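Zimby paper goods: a quick chat with the maker

June 2025

Caught the owner of Zimby between orders. She makes stationery sets for kids, mostly lined paper, stickers, fill-in postcards. Started at the kitchen table in March, 300 sets gone already.

"I thought maybe 60, to freinds," she says. "Then a shop in Gikton asked for more."

Best seller? The pen pal pack. 10 cards, matching envelopes, a sheet of address labels. Paper comes from Kairys, a bit thicker than most. "Felt tips don't bleed through. Parents notice that."

New for summer is a birthday thank-you set, dinosaurs or boats. Boats winning so far.

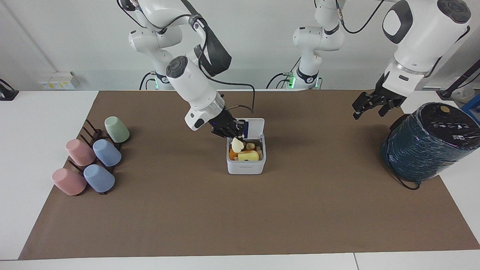
Packaging took the longest to sort. She tried card sleeves first, they bent in the post. Wants something kids will keep on a shelf afterwards, a small white plastic box with a lid, like the one on the brown mat, is about the right idea. "They put shells in it, rubbers, whatever." Price stays the same for now.

Next up, a diary with 56 pages. No lock. "The locks always brake."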